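Subject: Re: [flurnport-kitchen] mangoes, and what to do when they all ripen at once
From: Marta Mykhailiuk
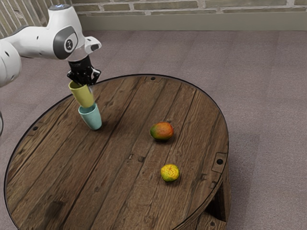

Mango and citrus on the round table, cups to the left

Hi all,

Catching up on the list after a couple of weeks of not opening my mail, and I see Omid has started the mango thread again, as he does every August. I love this thread. I'm going to quote him and answer in bits, because he asked about four things in one message and I have opinions on all of them.

Omid Ghasemi wrote:

> Picked up a whole box at the Brophy market, 17 in all, hard as
> baseballs when I got them home. Now they are all going soft on
> the same afternoon and there are only two of us eating. I have
> already done salsa twice. Do people really freeze them or does
> it turn to mush? And does the paper bag thing work or is that
> just something my mother says? Also, is there a mango chutney
> that isn't like eating jam with vinegar in it? Last one, has
> anybody tried drying them without a dehydrator.

Your mother is right, Omid! The paper bag works, I do it all the time, and a banana in there with them speeds things up even more. But your problem is the other way around, you want to slow them down. Once a mango gives a little when you press near the stem, put it in the fridge. Not before, or it'll sit there being hard and sour forever and never come around. A ripe one will hold in the fridge for most of a week, and the flavor comes back if you let it sit out for half an hour before you cut it. What I do with a box now is split it up on the first day: a third in bags, a third on the counter, and a third in the coolest corner of the pantry. They don't line up perfectly but at least I'm not facing the whole lot at once.

Freezing: yes, people really freeze them, and yes, it turns to mush if you thaw it and expect fruit salad. Don't thaw it. Cut the cheeks off, score them, scoop out the cubes and spread them on a tray so they aren't touching. Freeze until they're solid and then tip them into a bag and squeeze the air out. I use them straight from the freezer in smoothies or lassi, or I let them go half soft and eat them with a spoon and some lime and a pinch of salt. That last one is my whole dessert plan for the hot months. If you skip the tray and just dump the cubes in a bag you get a brick, and then you're out on the back step hitting it with a rolling pin (ask me how I know).

The flesh around the pit is the best part and I refuse to throw it out. I stand over the sink and deal with it personally.

Now, chutney. I had the same complaint for years. Everything I made came out sweet and sharp with nothing in the middle. Hwa-young posted one here a while back that fixed it for me, and I've fiddled with it since, so blame me and not her if you hate it. The trick is to use fruit that's still firm, even a bit green, and to cook the onions and ginger properly before any sugar goes near the pot. My version:

Fry a big chopped onion slowly in oil until it's really golden. Add a thumb of ginger cut in matchsticks, a teaspoon each of mustard seeds and cumin seeds, and as much dried chili as you can take. When it smells great, add 889 grams of firm mango, peeled and cubed. (That is what my first batch weighed after peeling, I wrote it on the card, and I've aimed for it ever since. You can obviously use a bit more or less.) Then 200 grams of brown sugar, a cup of cider vinegar and a good teaspoon of salt. Simmer it gently with the lid off until a spoon dragged across the bottom leaves a trail, and stir more toward the end or it catches. It tastes harsh on the day. Leave it in the fridge overnight before you decide anything. I keep mine in the fridge and eat it up fairly fast, I haven't tested it for canning so please don't put it on a shelf on my say-so.

We eat it with cheese on toast more than with curry, I have to admit. Also very good next to cold chicken.

On drying: I tried it in the oven, with the door propped open with a wooden spoon, and it took all day and heated up the entire apartment in the middle of summer. The slices were nice! Chewy, bit dark at the edges. But I wouldn't do it again until it's cold enough outside that I'd be glad of the oven. Slice thin, go as low as your oven will go, parchment underneath, and flip them when the tops stop being tacky. Jacobus, didn't you have one of those Mavora dryers with the stacking trays? Is it worth the cupboard space? I keep looking at them and then looking at my cupboards.

One more thing that wasn't in Omid's message. If you've got a lemon or lime lying around with your mangoes, squeeze it over the cut fruit, even if you're only putting it in a box for lunch. It keeps the color and it wakes up the ones that are sweet but a bit dull, and with a box from the market you always get a few of those. I don't bother with orange for this.

Oh, and a question of my own. Vira mentioned a green mango salad she had at Brollura, the place by the ferry, with peanuts and something sour in it that she couldn't place. Tamarind? I'd like to have a go at it, but the only green mangoes I can get are really just ripe ones that haven't gotten there yet, and I don't know if that's the same thing. If anyone grates theirs or cuts it by hand, tell me which, mine went watery with the grater.

I'll bring a jar of the chutney to the next swap. Somebody remind me to get my lids back from the last one, I'm down to 2.

Marta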